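Fosska Hand Kit 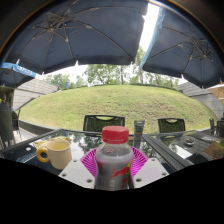
The Fosska Hand Kit is a hand-held gripper with a wide-angle camera, sold for recording manipulation tasks that are later used to train robot arms. The person holding the kit closes its two fingers on an object with a trigger, and the camera mounted behind the fingers records the view along with the opening width of the grip. The same fingers can be bolted to a robot arm, so that the arm works with the hardware seen in the recordings. The kit is made by Fosska, a small company founded by Idris Hopkin and Mbali Dlamini, and is sold both as a boxed kit and as part of a recording service called Deststead.

Background

Hopkin and Dlamini met while working on a warehouse picking project in which arms were steered remotely by an operator at a desk. Recording was slow, and every new location meant moving an arm, a power supply and a safety fence. The two began building hand-held grippers as a way to record in places where an arm could not easily be taken, such as kitchens, shops and outdoor seating areas.

The first version used a pistol grip taken from a garden sprayer and had a single moving finger. It was dropped after a few months because the fixed finger pushed light objects over before the moving one reached them. The second version moved both fingers toward the center, and this arrangement has been kept in every model since. Severino Cuesta joined the company at this stage and designed the present trigger linkage.

Design

The kit consists of a handle, a trigger, a pair of parallel rails and two white finger plates. The plates are flat and have round holes through them. Screws through some of the holes fasten the plate to its carriage, and the others can take pads or extensions. Fosska sells soft pads for glassware and a longer pair of plates for reaching into shelves.

The fingers open to 94 millimeters, enough for most drink bottles, mugs held by the body and small boxes. The trigger has no motor. Grip force comes from the user's hand through a spring, and a stop inside the handle keeps the user from squeezing harder than the matching robot gripper can. The stop can be adjusted with a hex key supplied in the box.

The camera uses a fisheye lens. Straight edges such as table rims and rooflines are bent strongly in its footage, and the corners of the picture go dark. The wide view was chosen so that the fingers, the object and a large part of the surroundings are all recorded together. Software that works out the position of the gripper depends on this, as it follows fixed features in the background from one moment to the next. A motion sensor in the handle fills in when the background is blurred by a fast movement.

Power comes from a battery in the base of the handle. There is no screen. A light on the back shows whether the kit is recording, and a second press of the record button marks the end of one attempt and the start of the next. Footage is stored on a removable card.

Recording

A user normally begins by moving the kit slowly around the work area, which gives the software a map of the place. Tasks are then recorded one attempt at a time. The manual suggests short tasks with a clear start and end, such as lifting a bottle from one spot and setting it down in another, and asks users to vary the starting position of both the object and the hand.

Users are also told to leave ordinary clutter in place. Mugs, napkins, phones and dishes on a table are part of what a robot will meet later, and the company's own trials found that a model trained only on cleared tables did poorly when other items stood near the target.

Outdoor use

Outdoor recording has been a main selling point from the start. It also brings the most support requests. Patio tables with glass tops reflect trees and sky, and the reflections shift as the kit moves, which can mislead the tracking software. Version 5 of the software added a setting that gives less weight to features found on shiny surfaces. Large umbrellas help by cutting glare, although their undersides fill much of the picture when the kit is held low and tilted up.

Overcast weather gives the most even results. In direct sun the camera's automatic exposure can swing when the lens passes from shade to open sky, and Fosska advises locking exposure before the first attempt.

The standard handle is not sealed against rain. A cover named Pluvasano is sold separately and fits over the handle and camera body, leaving the fingers free. It was developed with Osian Kemeys, a maker of covers for surveying equipment. Early covers fogged on the inside of the lens window in cold weather, and a vent was added to the underside.

Versions and contents

Two versions are on sale. The basic kit includes the handle, one pair of finger plates, a charger, a storage card and a printed calibration sheet. The full kit, called Batista, adds a second handle for two-handed tasks, the long plates, soft pads and a mounting flange for a robot arm. The arm itself is not included. The flange fits common small arms, and drawings are supplied for users who need to make their own.

Each handle weighs 8 ounces more with the rain cover and spare battery attached, and some users hang the kit from a wrist strap during long sessions.

Deststead service

Customers who do not want to record for themselves can order sessions through Deststead. The service sends people with kits to places agreed on with the customer and returns the footage with the grip data already matched to it. Attempts that fail are kept and marked as failures unless the customer asks for them to be removed. Remo Caputo has managed the service since it opened.

One of the first orders was for table clearing at outdoor cafes and covered 184 recorded tasks, among them picking up bottles, stacking plates and moving cups away from table edges. The order was finished in October, and parts of it were later released to buyers of the full kit as practice material.

Reception

Reviews have generally praised the simple trigger and the short setup time. Several reviewers noted that a new user can begin recording on the first day without help. The perforated plates have been described as easy to adapt, and users have shared patterns for hooks, scoops and narrow tips.

Criticism has centered on the grip. The flat plates hold straight-sided bottles well but tend to slide on tapered cups unless pads are fitted, and the pads wear out and must be bought again. Some owners have also complained that the record light is hard to see outdoors. Fosska has offered a brighter light as a repair part but has not made it standard on the basic kit.

See also

Fisheye lens
Parallel gripper
Imitation learning
Robot end effector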